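Packing the Box, 2415 Times

December 24, 2022

The task list at Tavel fits on one sheet. Item 4 reads "put things in box." It has taken up most of the project's working hours since August.

Tavel gathers examples for a learning system called Kikik, which is meant to handle household objects with two arms. The system is given no rules for packing. It is given recordings of people doing the job with hand-held grippers, and it fits its own motions to theirs. Each recording pairs the view from a camera on the gripper with the path of the tool and the opening of the fingers, all on one clock. If the clocks drift, the recording is thrown out.

The set now holds 2415 recordings of item 4, made in 276 sessions. Most of the work is done in homes, on tables already in use. Early recordings came from a bare bench at the Winatgate office, and the system trained on them did well on a bare bench. It did badly with patterned tablecloths, whose edges it took for the edges of objects. The collection rules were then changed: clear enough space for the box, and leave the rest.

Soft things and thin things make up the hard cases. A plush toy changes shape when squeezed, so the finger opening says little about its size. Cables are worse. A loop can slide along a carton or catch on the wall of the box, and the person holding the gripper corrects for this without thinking. Those small corrections are what the project wants on record. Operators are told to work at an even pace and to keep going after a slip.

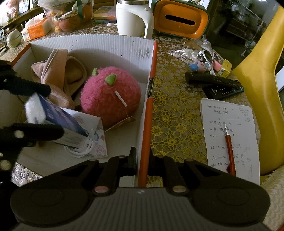 Cao would keep more of the failures. A dropped carton that gets picked up again teaches recovery, Cao argues, and a set made up only of clean placements leaves the system with no idea what to do after its first mistake. The present rule keeps a failed grasp only if the same operator finishes the job in the same recording. By Cao's count, 98 usable recordings were lost to that rule.

The rule is under review. For now the rejected files are stored on a separate drive, labeled by session and by the point at which the grasp failed.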